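Der Griff ins Leere

Ein Küchenroboter besteht in der Simulation fast jede Prüfung und bleibt in der echten Wohnung vor einem Stuhl stehen. Über eine Fehlersuche, die mehr über das Testen verrät als über die Maschine

Die Zahl, mit der Skurkell im September für seinen Haushaltsassistenten warb, lautete 938. So viele von 1.482 Aufgaben habe das System ohne Eingriff erledigt, stand in der Broschüre, und weil das nach wenig klingt, folgte gleich der Hinweis, in den zuletzt trainierten Küchen liege die Quote bei 100 Prozent. Wer weiterblätterte, fand auf der vorletzten Seite den Satz, dass sämtliche Küchen am Rechner entstanden waren.

In der Musterwohnung in Nundavville, in der das Gerät anschließend arbeiten sollte, hielt diese Quote keinen Vormittag. Der Arm fuhr zur Arbeitsplatte, kippte das Handgelenk, an dem auch die Kamera sitzt, und bewegte sich dann seitwärts gegen eine Stuhllehne. Die Kraftbegrenzung löste aus, verletzt wurde niemand. Der Stuhl bekam eine Kerbe. Nach dem Neustart wiederholte sich der Vorgang an derselben Stelle, und beim dritten Mal zog jemand den Stecker.

Skurkell sprach zunächst von einem Beleuchtungsproblem. Das ist in der Branche eine beliebte Erklärung, denn Licht ist überall anders und niemandes Schuld. Das Prüfbüro Delić, vom Vermieter der Wohnung beauftragt, ließ sich davon nicht beeindrucken und verlangte die Protokolle der Simulationsläufe. Es bekam 281 davon, nach mehrmaliger Mahnung.

Was darin steht, ist unspektakulär und gerade deshalb ärgerlich. Sobald das Handgelenk stark geneigt ist, schätzt die Software die Lage des Raums falsch ein. Waagerechte Kanten laufen dann schräg durchs Kamerabild, und das System hält eine Lehne schon einmal für einen Teil des Möbels dahinter. Zwischen den Streben liegt freier Boden, also plant es den Weg hindurch. In der Simulation kam das ebenfalls vor. Nur war dort für Stühle keine Kollision hinterlegt: Der Greifer glitt durch das Holz, als wäre es Luft, und der Lauf wurde als gelungen verbucht.

Man kann das einen Flüchtigkeitsfehler nennen, und Skurkell tut es. Mir reicht das nicht. Ein Prüfverfahren, das nur fragt, ob die Tasse am Ende am richtigen Platz steht, sieht eben auch nur die Tasse. Wie der Arm dorthin gelangt ist, hat über Monate offenbar keinen interessiert, obwohl jede Bewegung gespeichert war.

Inzwischen gibt es ein Update. Stühle sind nun fest, die Neigung des Handgelenks ist begrenzt, und die Broschüre wurde zurückgezogen. Eine neue Quote nennt der Hersteller vorerst nicht. Das zweite Pilotprojekt, eine Wohnanlage in Fanville, soll trotzdem wie geplant anlaufen. Delić empfiehlt, vorher sämtliche alten Läufe mit den korrigierten Hindernissen zu wiederholen. Ob das geschieht, wollte Skurkell auf Anfrage nicht zusagen.

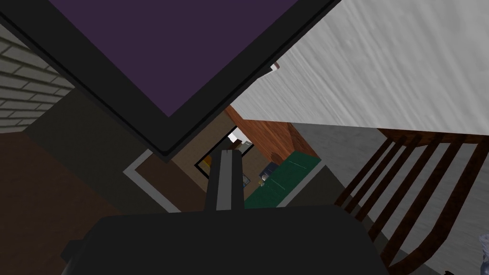 Simulierte Wohnung aus Sicht der Handgelenkkamera: unten der Greifer, rechts die Streben einer Stuhllehne.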